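Notebook, policy and litigation desk
March, opened 9:40 a.m.
Entry by J. Palma

Re: Pomdale protest permit ordinance

Purpose of this entry is to record where the review stands before the draft memorandum goes to the Kollcombe office. Earlier notes on the parade fee schedule are superseded by what follows.

Text reviewed. The ordinance as amended requires a permit for any "organized expressive gathering" of 7 or more persons on a public sidewalk, park or plaza. Applications must be filed 133 hours in advance. The filing period was plainly converted from an earlier draft expressed in days, and the city clerk's counter staff could not explain the number when asked by telephone. The applicant must also post a bond of $2,000, refundable at the discretion of the parks director.

Main concerns, in the order the memorandum should take them:

Small groups. Courts have been skeptical of advance permit rules applied to groups this small. Seven people on a sidewalk do not ordinarily block traffic. The city's stated interest is pedestrian flow, and its own findings refer only to the Founders Day march, which drew 2,000 people and closed two streets. Need to obtain the full findings. The copy in the binder stops at page four.

Spontaneous events. There is no exception for gatherings that respond to breaking news. A council vote announced in the morning could not lawfully be protested by a group that evening. This is the strongest point and should be moved up if Chu agrees.

Discretion. The refund clause has no standards at all. The denial clause permits refusal where an event is "likely to be contrary to community values." Content-based on any reading. The city attorney's letter describes the phrase as a carryover from the old festival code, and that may well be accurate, but it remains in force and was cited in one of the two denials on file.

Indigency. No waiver of the bond. Check whether the Baluria ordinance had a waiver when it was challenged. My recollection is that it did, and that the waiver was part of the reason the fee provisions survived. If so, Baluria helps us by contrast and should be discussed openly, as the city will certainly raise it.

11:15 a.m. Spoke with Chu. Agreed that the spontaneous events argument goes first. Chu is less confident than I am on a facial challenge to the group size threshold and would prefer to plead it in the alternative, as applied to the tenants' association. I have no objection. The association's leafleting took place on the sidewalk outside the municipal building, with the entrance clear throughout, according to both declarations.

Standing. The association was denied once and did not reapply. Its declaration should say expressly that it intends to hold further gatherings this spring and is holding off on account of the bond. The present draft says only that members "feel discouraged," and that will not do.

Open items
Full findings from the clerk (records request sent, no reply)
Baluria opinion, section on waivers
Second denial letter, legible copy
Ask Kollcombe whether local counsel will sign
Correct the citation in footnote 3, wrong reporter volume

3:50 p.m. Revised outline saved to the shared folder. Declaration returned to the association with comments. Entry closed.
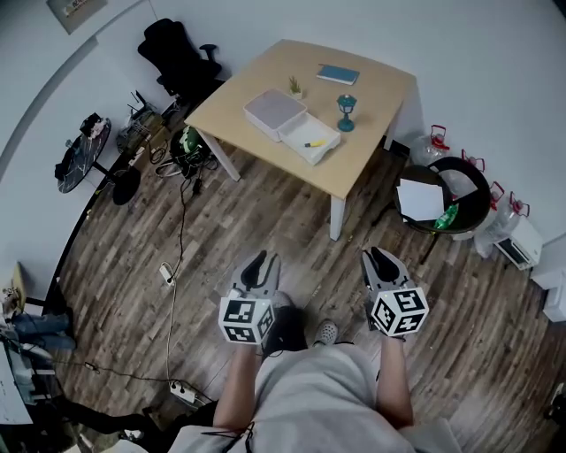

Gray clog and a pair of hand-held grippers over wood-look flooring.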